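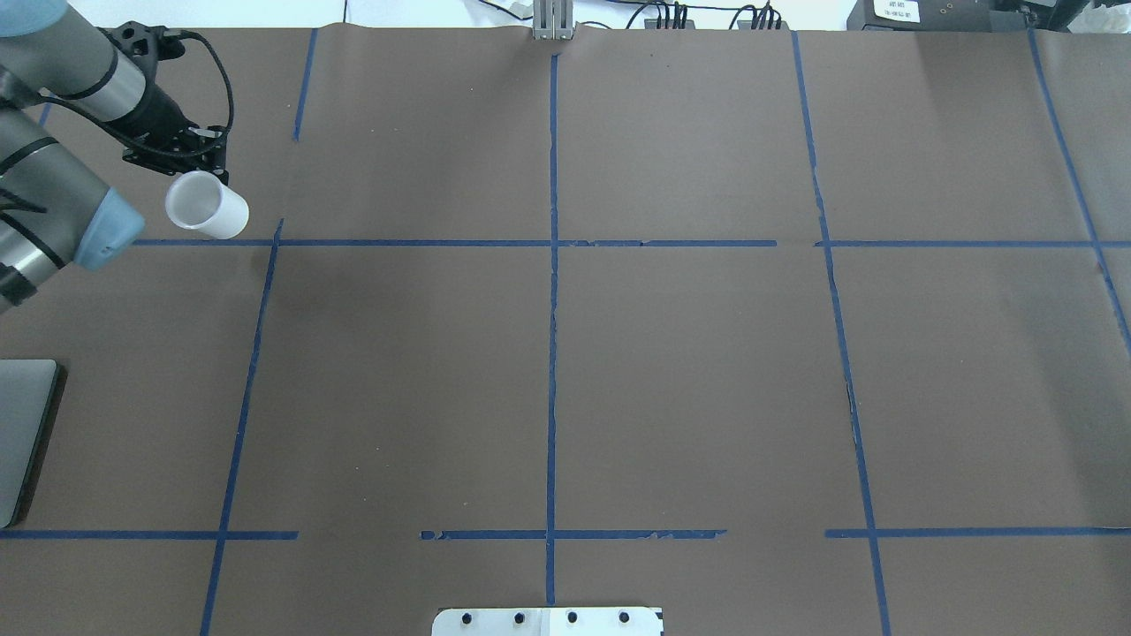
What should a first budget for a small arm workcell include besides the arm itself?

Set aside money for the mount, the gripper, the cabling, the work surface, the cameras and the setup hours, in that order. On a small cell these lines are where estimates usually fall short, and most of them have to be paid before the first useful cycle.

The steps below assume a single work area, light objects, and a team that does its own assembly. Skidwood uses the same worksheet for its bench cells. Amounts are in US dollars and exclude tax.

Step 1. Write down the task before asking for quotes

Use one line per task. State the object, its weight, where it starts, where it ends, and how far off the final position may be. "Pick up a cup and set it on a tray" is enough for a first pass. "General manipulation" is not, and a supplier who gets that line will quote the largest arm in the catalog.

Weigh the object together with the gripper. Payload figures apply at the wrist flange, so the gripper, its bracket and any cable hanging from it all count against the rating.

Step 2. Mark out the reach

Cover the work area with plain paper and lay tape lines to divide it into cells. Matte brown paper works well under overhead lights. Narrow painter's tape holds for weeks and lifts off cleanly. The lines do not need to be straight to the millimeter; they need to be the same lines in every trial.

For each cell, record whether the arm can reach it, whether it can reach it with the gripper at the angle the task needs, and whether a joint comes near its limit. Do this in simulation if the arm has not been bought. Cells that fail the second check are the ones that change the purchase order, usually to a longer arm or a different mount height.

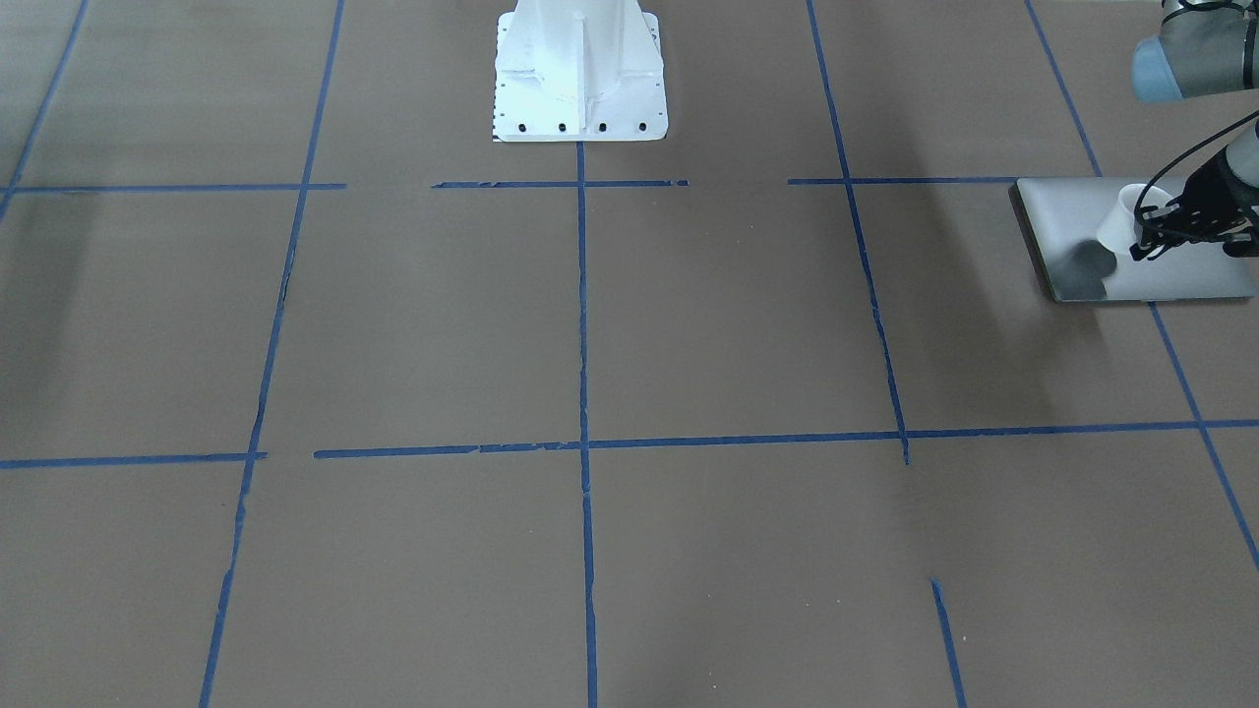
White cup held over a metal tray, with the pedestal base at the top.

Step 3. Price the mount

Get the pedestal or plate quoted with its hardware and with delivery. Ask for the bolt pattern as a drawing. If the floor or bench needs drilling, put that on its own line, with the name of whoever is allowed to do it in your building.

Clustberg quotes a pedestal and adapter plate together. Hodžić quotes them separately, and the adapter plate takes longer to arrive. Compare the later of the two delivery dates against your schedule. An arm that has no mount cannot be commissioned, and its warranty period may already have started.

Step 4. Price the gripper and its spares

Our limit for the gripper line is 3000. That covers the gripper body, the bracket, and one spare set of fingers. Check these before signing:

Opening width, measured with the fingers fitted
Closing force at the lowest setting
Connector type at the wrist
Lead time for replacement fingers

Thin-walled objects need a low closing force more than they need a strong gripper. Ask for the minimum in writing. Data sheets often give only the maximum.

Step 5. Budget the cable run

Measure the cable path with the arm at full extension, then add slack for wrist rotation. External cables need enough loop to follow the joints and not so much that the loop drags through the work area or blocks a camera.

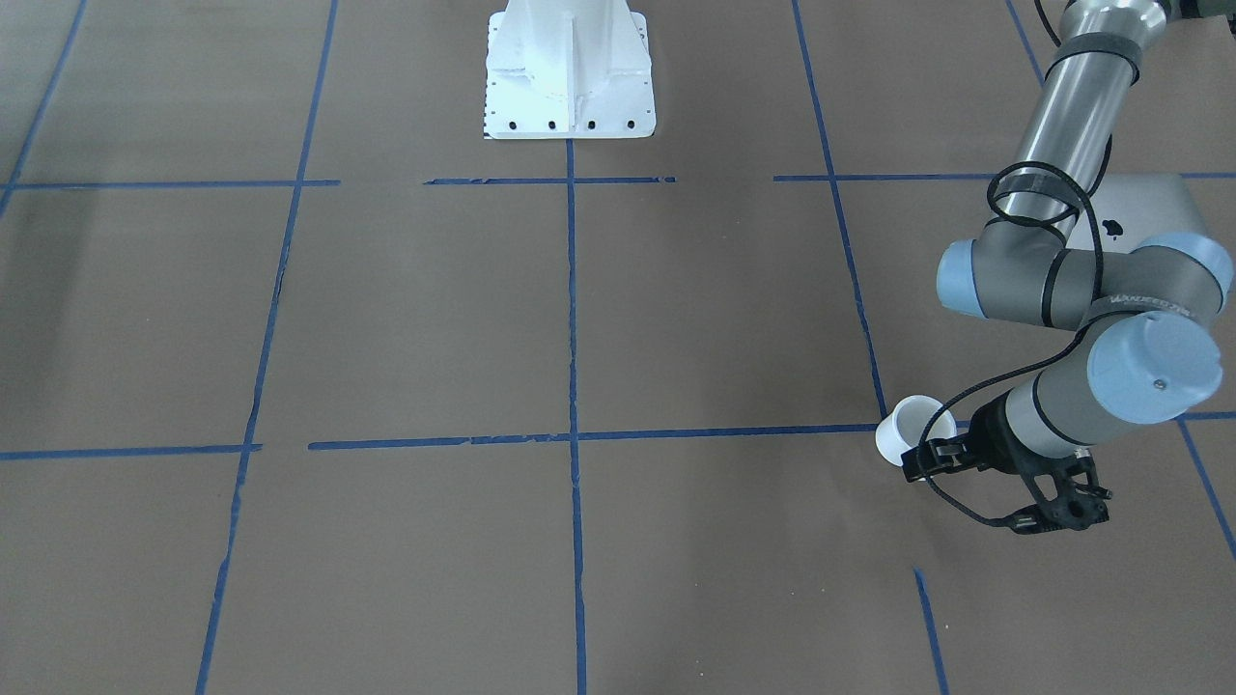 Order a second cable of each type at the same time. A cable that flexes all day is a wear part and belongs in the consumables line, next to tape and paper. Tultura sells pre-cut lengths in packs of 6, and that is the quantity we plan for one cell per year.

Step 6. Cost the setup hours

Plan five working days for assembly, network configuration, camera placement and the first reach test. Enter the time at your real hourly cost even if the people are salaried. Our sheet carries up to 3000 for this line on a single-arm cell. Two arms sharing a surface need more, mainly for collision checks.

Step 7. Set the order of purchase

Order the mount first, then the arm, then the gripper. Cameras and computers can wait until the arm has a confirmed ship date. Paper, tape, trays and test objects can be bought locally during assembly week.

Keep the reach sheet from Step 2 with the purchase file. When a second task is proposed, check it against the same cells before asking any supplier for a new quote.

Prices and pack sizes checked January 2022.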